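Speaker notes – riding association presidents and how they get picked
Brornura members' evening, 7 May 2023

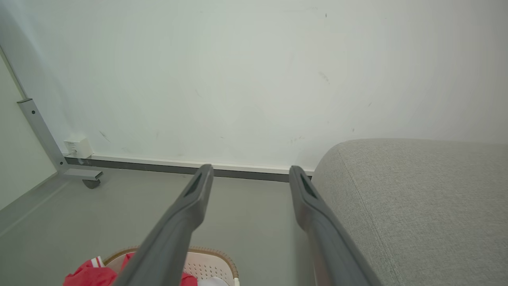

Start with the Stello vote. Most people in the room know the result but only a few will know the margin. It was 205 ballots cast, and the incumbent president lost by 2. Pause there. Let them take it in.

Explain the job. The association president doesn't set policy and doesn't sit in the legislature. The president chairs the executive, signs off on the membership list and has a say in when the nomination meeting is called. In a safe riding, that last item matters more than the other two.

Background on the challenge. The Dutance side of the riding came in with the new boundaries and brought 101 members with it. The old executive kept the April meeting at the usual hall in Stello, 53 kilometres from Dutance by the river road. Some of the new members took that badly. A motion to allow mail ballots was ruled out of order – the chair was correct on the bylaws, but it cost the incumbent support.

Slide 3: map of the old and new boundaries. Don't spend long on it.

Then the question of the provincial office. Party headquarters stayed out of it in public. I have heard people say it leaned on both sides in private. I can't show that, so if it comes up, say so and move on.

What to watch next:
The nomination date. The new executive has not set one.
The membership cut-off. Under the current bylaws it falls before the meeting notice has to go out, so late sign-ups can't vote.
Ramasamy polls. This is the town with the fewest members and the highest turnout at the last general election. Neither slate had anyone from there.

Skip the fundraising section if we are past the half hour.

Questions. Expect one about a recount. The bylaws allow a request within the week, none was filed, and the ballots have been destroyed as the rules require. Expect another about whether the same thing could happen in Brornura. Yes – our bylaws use the same wording on meeting location, and the annual meeting is where to change it.

Leave the bylaw handout on the table by the door.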